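Before We Buy the Arm, Can We Talk About the Mouse

August 28, 2018

I have been handed the equipment budget for next year, and the first thing on the list, ahead of the new compressor and ahead of fixing the dock door, is a robot arm. Specifically it is the Drematell package, one arm with a controller, a gripper and something called an onboarding bundle. The quote came in May and it has been sitting in my inbox ever since, getting friendlier every time their sales guy follows up.

For anyone new to this blog: I run purchasing for a small returns and repack shop in Bandville. People send back computer accessories, we check them, wipe them down, put them in fresh boxes and send them out again. It's dull work and we have trouble keeping people on the late shift. So I do understand why the owners are tempted. I'm tempted too. I just don't believe the quote.

The quote assumes the arm handles 80 percent of what comes across our benches. I asked where the number came from and got a slide. I asked again and got the same slide with a different color on it.

Angeliki Deligiannis, who I used to work with at Tshabalala, is now on a team that records hand-held gripper work so that arms can be trained on it later. You hold the fingers yourself, you do the job yourself, and the recordings go off to somebody with a lot of computers. I wrote to her with my questions and she sent back a long email and a couple of stills. 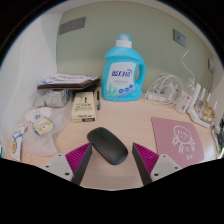 Magenta gripper fingers on either side of a black wireless mouse, still a sliver of desk showing on the right.

Look at what's on that desk. Detergent, a plastic bag, papers, a router, a heap of white cable. That's a lot closer to our benches than the demo video Drematell sent me, which had one gray cube on a white table. I watched that video three times and the cube never once had a cord on it.

Angeliki's main point was that picking up a mouse is easy for a person and is still a whole line item for a machine. The fingers have to come down on both sides, they have to be far enough apart, and they have to close on something smooth and curved. She reckons a person gets the feel of the gripper in an afternoon. What she wouldn't give me was a success rate for an arm doing it alone in a mess, and I respect that more than the slide.

So I went through our own intake with Naledi Gumede, who runs the bench. We get 73 different product types in a normal quarter. We went down the list and asked of each one, would a two-finger gripper hold this without a new set of fingers? Mice, yes, probably. Small boxes, yes. Headsets, no idea. Anything with a long cord, Naledi laughed at me. Keyboards are their own argument and we had it for most of a lunch break.

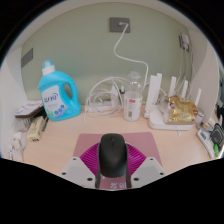
Fingers are a cost too, by the way, and they aren't in the quote. Neither are spares. I asked what happens when the ribbed part of a soft finger wears out and was told it's "a consumable." Fine, so is printer toner, and I have a line for toner. I want a price per set and I want to know how many sets a year. Same goes for the mounting hardware, the fencing if we need fencing, and whoever is going to stand there when it stops.

The other thing missing is training time. The onboarding bundle is 5 days. That gets you a person on site who sets up one task. One! If we want a second task we pay again, or we collect our own recordings and hope. Angeliki's view is that shops like ours always plan for the machine and forget to plan for the hours of somebody patiently doing the same grasp over and over.

Iraklis Tsakiris from the Sekudbridge branch thinks I'm being a stick in the mud and that prices will only go up. Maybe. He also bought the label printer that eats labels.

What I'm putting in the budget for now:

A rental, two months, one arm, mice only.
2 sets of spare fingers, priced separately and in writing.
Paid hours for Naledi to run it, with her bench covered while she does.
The compressor, because it's making that noise again.

No purchase until I see it work on our own bench, with our own junk left on it. I sent that to Drematell yesterday and their guy says he'll "circle back."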